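# Pristik grasp-timing study: frequently asked questions

Last updated in July. Questions go to Hạnh Hồ or Fulvio Cattaneo.

**What did the study test?**

We wanted to know how much a policy depends on the moments before contact. Most of our hand-held gripper recordings spend more time approaching an object than holding it. When we trim those approaches to save training time, the policy gets worse at thin objects. The study measured how much worse.

**How many demonstrations did you use?**

200 in the full set, all recorded with the hand-held gripper on a tabletop. The wrist camera is the only input. There is no overhead view and no force sensing.

**What counts as an approach segment?**

Every part of a recording where the fingers are open and nothing is between the pads. We label these by hand. A segment ends at the first visible contact, even if the person then lets go and tries again.

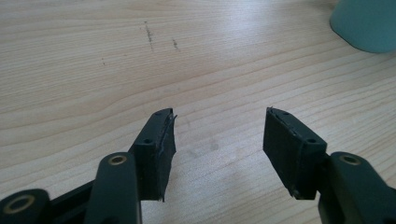 Loredana Lo Presti asked whether labeling by hand was worth the trouble, given that finger width is already logged and a simple threshold would find most of the same segments. We tried it. The threshold works for thick objects, but with a thin rod the fingers are nearly shut before anything touches, so the segment ends too late or gets split in two. We kept the hand labels and released the threshold version next to them.

**What was the main result?**

With full approaches, the policy picked up thin objects in 73 percent of trials. With approaches trimmed to the last second, that fell to 33 percent. Thick objects barely changed.

**Why are thin objects harder?**

The policy has to line up the gap between the pads with the object before closing. If one pad is much nearer than the other, closing the fingers tends to push the object sideways. People correct for this by shifting the whole gripper during the approach, and trimming removes most of those corrections.
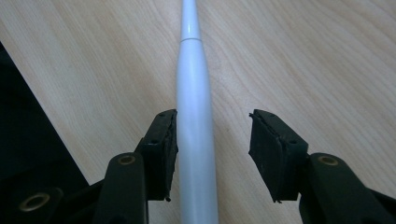

*Open fingers on either side of a tapered rod, with the left pad closer to it than the right.*

**Does pad wear affect the results?**

Possibly. We did not control for it. Concetta Sanna compared early and late recordings and found no clear difference in success, but the groups were small. If you repeat the study with new pads, please tell us what you get.

**Can I trim anything at all?**

Yes. Long pauses at the start of a recording can go. We removed them from every version of the data, including the one we call "full." What should stay is any motion after the object comes into view.

**Did you try other training methods?**

Only one, a standard behavior cloning setup run in Oltine, our training code. We don't know if the result holds for methods that plan over longer stretches. Assunta Messina is running that comparison now.

**How long does a training run take?**

20 hours on one machine for the full set. The trimmed set is faster, which was the reason for trimming in the first place.

**Where are the labels?**

In the Pristik repository, in the `segments` folder. Each recording has one text file with start and end times in seconds. Files ending in `_auto` come from the width threshold.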